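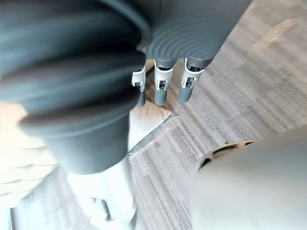 Opening this one again for the tidy-up policy (Rerko task set, living room layout), since the last ticket got closed before I'd posted any numbers. Short version: pick success on floor items is way down whenever the item is see-through, and I think it's our labels and not the controller. Clear film on the striped carpet is the worst case by a mile. You can see the carpet stripes straight through it, so depth just reports floor, and the fingers end up hanging there open while the policy makes up its mind. Opaque stuff is fine!

What I ran on Monday: 36 trials, same start pose, same checkpoint, the wrist view and head view both on. Failures came to 8, and every one was on a transparent item. I went through the logs twice (Fouad made me) and the pattern's the same each time. The approach is good, the hand stops high, the grasp score flickers back and forth across the threshold, and we time out at 44 seconds. No faults, no torque warnings, nothing in the Emside bridge log.

Things I tried, in order:

Lowered the grasp threshold. It closes more often, but it closes on air, so that's arguably worse. Put it back.

Turned off the depth channel completely. Funny result: film picks got a little better and pillow picks fell apart. Nabila says that matches what she saw on the Nasr runs, where color alone did okay on shiny things and badly on anything soft.

Re-did the wrist camera calibration. No change at all. An hour I'd like back.

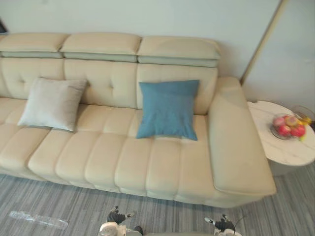 Then I swapped the order of the subtasks so the floor gets cleared before the sofa gets straightened. That one surprised me. Same failures, but they come faster, so at least we're not burning the whole episode before finding out. I'd keep that ordering for the next batch whatever we decide about the rest.

My best guess is still the labels. I pulled the training clips and the annotators marked clear items with a box around the glare spots, so the policy learned to chase highlights. Houda agrees for 2 of the clips I sent her and wants to see more before she signs off on relabeling. Fair enough, I'll send a bigger pull.

Ruan, can you check whether the Garnmont export kept the original masks? If it did, I can retrain from those overnight and skip the relabel. If not, please leave this assigned to me and bump the priority. Alaric needs the ablation table for the methods section and right now that row is blank.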